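Monday, September 17, 2018

**FOR IMMEDIATE RELEASE**

# Flolska publishes results of its first household chores trial

**Robot arm can put small things away on a clear surface, but is not ready for the kitchen bench or the stockroom**

Flolska today released the results of a trial that asked whether a robot arm already on the market can do the everyday chores people most often say they would hand over to a machine. The short answer is that it can do parts of some of them, slowly, when the work is laid out for it.

The trial ran through August at the company's workshop and was carried out with Jistel, which supplied the control software, and Karimi, a homewares retailer that wanted to know whether the same equipment could help with restocking shelves after hours. Flolska paid for the work and set the tests.

The arm made 1,000 attempts at picking up a small object and putting it down in a chosen spot. It was then given 90 attempts at each of two harder chores: folding a hand towel, and clearing cups and cutlery from a table into a tub.

The results were uneven. Picking up and placing single objects with space around them was the strongest part of the trial. The arm missed or dropped the object on 327 of the 1,000 attempts, and most of those misses came when objects were lying against each other or had rolled onto their side. Towel folding was the weakest. Only 2 of the 90 towels were folded to a standard that a member of staff at Karimi would have put on a shelf.

Clearing the table fell between the two. Cups standing upright were usually moved without trouble. Forks and spoons lying flat were hard for the arm to get hold of, and it often pushed them along the table until the attempt was stopped.

"People see a short video of a robot making breakfast and ask us when they can buy one," a Flolska spokesperson said. "We wanted to give them a straight answer. If you have a toddler's toys spread out on a bare floor, we can see how a machine might tidy them up in the next several years. If you have a full laundry basket, please keep folding."

## How the tests were set up

Most of the pick-and-place work used coloured toy blocks. They are close in size to many of the small items that end up on the floor of a family home, and their shapes ask different things of a gripper. A cube has flat sides that are easy to hold. A cylinder can roll if it is knocked over. A star or a heart has to be approached from the right angle or it will turn as it is picked up.

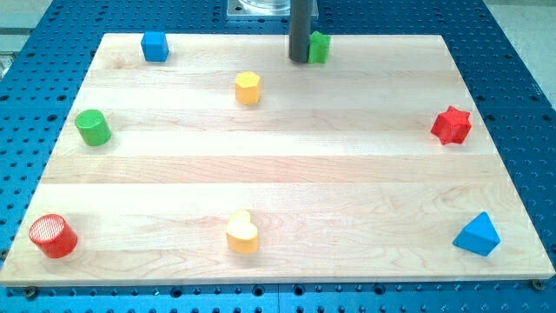 *Photo: Flolska. May be reproduced with this release.*

The blocks were set out on a light-coloured wooden board, chosen because it looks more like a table or floor at home than bare metal does. Each shape was recorded separately so that a good score on cubes could not cover up a poor score on something harder.

Staff changed the layout between runs. In the easier runs, every block stood on its own. In the harder ones, blocks were pushed together, stacked, or tipped out of a tub and left where they fell. An attempt counted as a success only if the arm picked up the block it had been asked for and let go of it in the right place. Nudging a block into position did not count, and neither did a second try.

The same arm was used for all of the tests. It was fitted with a different gripper for the towels after early practice showed that the first one could not separate a corner of cloth from the layer underneath. The practice runs are not included in the figures above.

## What it means for shops

Karimi took part to find out whether an arm could unpack cartons and put goods on shelves while its stores are closed. The retailer has decided not to go ahead with an in-store pilot for now.

The main problem was variety. A single carton delivered to a Karimi store might hold glass jars, tea towels, wooden spoons and a box of candles. Each would need its own way of being held, and some would need a different gripper. Staff would also have to unpack and space out the goods before the arm could start, and by that point most of the job is done.

"We went in hopeful and we're still interested," a Karimi spokesperson said. "Sorting small returned items into bins looks like the nearest fit for us. Filling a shelf neatly, with the labels facing out, is still a job for our people."

Karimi said the trial has had no effect on staffing or rosters.

## What it means at home

Flolska does not sell a household robot and has no launch date for one. The company said the trial showed three areas where more work is needed before it would consider one: soft items such as cloth and bags, thin items lying flat, and clutter of the ordinary kind, where one thing is sitting on top of another.

Speed is also an issue. The arm was run at a low setting during the trial so that people could work near it safely, and at that setting an adult would finish any of the chores well ahead of it. Flolska's view is that slow work may be acceptable for jobs that can be done overnight – toys, for instance – but would be frustrating for clearing up after dinner.

Cost was not part of the trial. The arm is built for light industrial work and is priced for that market.

## Next steps

A second round of tests will begin once changes to the software are finished. Jistel is working on the way the system chooses where to take hold of an object when its neighbours are in the way. The toy block tests will be repeated in the same form so the two sets of results can be compared directly.

Towel folding will stay in the program. Flolska will also add a new chore, matching and pairing socks, which was the most common request from its own staff. The company plans to publish the second set of results whether they are better or worse than the first.

A summary of the results by shape and by layout, including the missed attempts, is available from Flolska on request. Schools and community colleges that would like to use the summary in class may do so free of charge.

## About the companies

**Flolska** designs and tests automation equipment for small manufacturers and workshops. Its chore trial is known inside the company as Project Dernura.

**Jistel** develops control software for robot arms.

**Karimi** is a retailer of kitchenware, linen and small household goods.

**Media contact:** Flolska communications office. Interviews and workshop visits can be arranged on weekdays with two days' notice. Visitors must wear closed shoes.

– 30 –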